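Onion and honey: let Grandma have this one

I grew up on onion syrup. You chop an onion, bury it in honey, leave it on the bench overnight and in the morning you've got a jar of something that smells like a barbecue and tastes far better than it should. My mum swore by it, and I've made it every winter for 17 years.

So I get a bit cranky when I see it sold as a "miracle lung detox" on pages with 1,000 comments underneath. It's a spoonful of honey! Honey coats a sore throat, it's lovely before bed, and I'm happy to leave it there (and never for babies under one, please, even a tiny lick). I don't need it to flush toxins, and I certainly don't need to pay $40 for a bottle of it with a ribbon around the neck.

My friend Daryna Karpenko thinks I'm too hard on these people. She reckons if a fancy label gets someone to rest and drink something warm, where's the harm? Fair enough, I suppose. But I've also met people who sat on a nasty chest cough for weeks in March because they were waiting for the onion to kick in – and that's where I get off the bus. 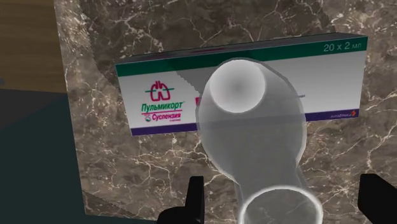
My rule with a cough is pretty simple. If it's a tickle, out comes the jar. If it's rattling, or I'm short of breath, or it's still hanging about after 2 weeks, I ring the doctor and the onion goes back to being dinner. I'd like the home remedy crowd to be as plain about it as a decent medicine box, where a white front with a pair of red and green lungs on it and "20 x 2 мл" in the corner gives you the body part and the amount before you've even found your glasses. Put that on a jar of syrup and I'd have a lot less to grumble about. Mine says "onion" in texta, and the family knows what it's for.

You may also like
Is salt water gargling worth the mess?
Ginger tea, three ways
Why I stopped buying vapour rubs

Last updated: April 1, 2020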